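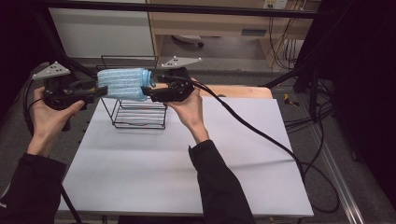
# About the Clindcombe Handwork Lab

We're a small research group working out of two rooms in Clindcombe, and what we care about is teaching robots to handle soft things. Towels, mostly. We'd love to tell you it started with a grand plan, but it started with a laundry pile and a long argument over lunch about why a machine that can weld a car door still can't put a washcloth away.

## How we work

Our method is called Porkix, and the heart of it is that a person does the job first. You pick up a pair of hand-held grippers, one in each hand, and you do the chore with the same kind of jaws a robot would have to use. Your fingers never touch the cloth. The dotted plates on top of the grippers are there for tracking, so we can recover where each hand went and how it was tilted, and the learning software works from those paths.

It feels clumsy for the first hour or so — most of us dropped a lot of towels — and then your hands settle down and you start inventing little tricks. Keeping a rolled towel level between two grippers is one of the harder skills, and we practice it a good deal, along with folding, draping and setting things on wire racks.

## What we've found so far

Our first collection, Seixas, has 2,061 recordings of 11 household chores, all made by people holding the grippers. We had expected that more recordings would simply mean better results, and up to a point they did. What surprised us was how much the mistakes helped. When we added 327 recordings in which the person fumbled the cloth and then recovered, the trained robot got noticeably better at catching its own slips, and it stopped freezing halfway through a roll quite so often. It's still slow, and it still has trouble with anything thin and slippery (please don't ask about silk).

## Who we are

There are six of us, from engineering, physical therapy and, in one case, costume making, and everyone takes a turn on the grippers, whatever their job title says. We share our recordings and notes with our friends at the Istwood workshop, who try our trained models on their own arms and write back with wonderfully blunt reports.

If you'd like to visit, mornings are best. We're glad to let you try rolling a towel yourself, and we'll put the coffee on.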